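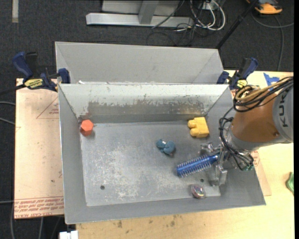

Werkstattbuch Färberei, Mai, kurz nach 16 Uhr

Heute also endlich der zweite Krappansatz, auf den ich mich ehrlich gesagt seit Wochen gefreut habe. Die Wolle aus Bestthorpe (172 g, vier Stränge, von Ieva gestern Abend noch gebeizt) kam sehr gleichmäßig aus der Alaunbeize, gar kein Vergleich zu den fleckigen Dingern vom letzten Mal. Krapp über Nacht eingeweicht, dann ganz langsam hochgeheizt. Bei 60 Grad wollte ich bleiben, war aber zwischendurch am Telefon mit Nikau - und schwupp, 92 Grad auf dem Thermometer. Das Rot ist dadurch deutlich ins Bräunliche gerutscht. Schön ist es trotzdem, ein warmer Ziegelton, nur eben nicht das, was Tayla für ihre Decke bestellt hat.

Strang 4 habe ich früher herausgenommen, der ist klarer geblieben und hängt jetzt hinten links am Fenster. Bitte nicht in die Sonne umhängen!

Ebony meint, unser Leitungswasser sei zu weich, und rät zu einer Prise Kreide im Bad. Probiere ich beim nächsten Ansatz, mit 17 g Krapp auf einen kleinen Probestrang. Den Restsud habe ich abgeseiht und aufgehoben, für Lachs reicht er bestimmt noch.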